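Retrofit Glazing and Heat Loss in the Hoddale Teaching Block
Project report, section 4: Results and discussion

The Hoddale block was built with single-glazed steel windows, most of which are still in place. We compared two secondary glazing systems, Vemano and Leblanc, over 23 nights in February and March. Each test room was held at the same set point and its heater metered separately.

The untreated room used 1,616 kWh. The Vemano room used 470 kWh less. The Leblanc room fell between the two, but its lower seal lifted on the third night and had to be refitted, so its total is given in the appendix only.

Surface temperature was logged every 10 minutes at the centre of each pane. Readings taken near the frame were lower in every room - the steel section acts as a thermal bridge, and neither system covers it fully.
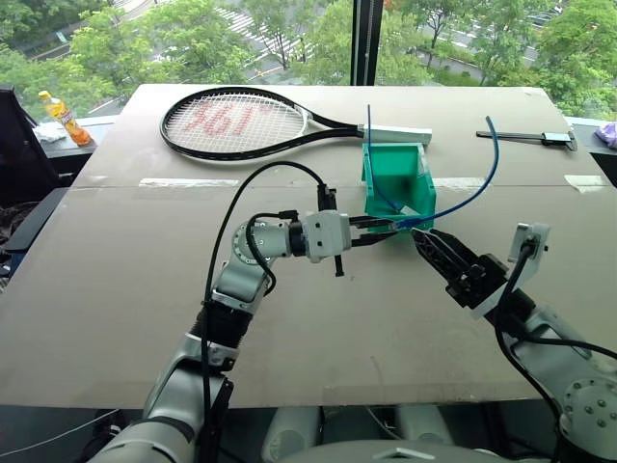
Cloltus, which manages the building, replied to our draft that the saving would shrink once the rooms were occupied, as windows are opened during teaching hours. We accept this. Our rooms were tested at night with vents closed, and the daytime case needs a separate run with the vents logged.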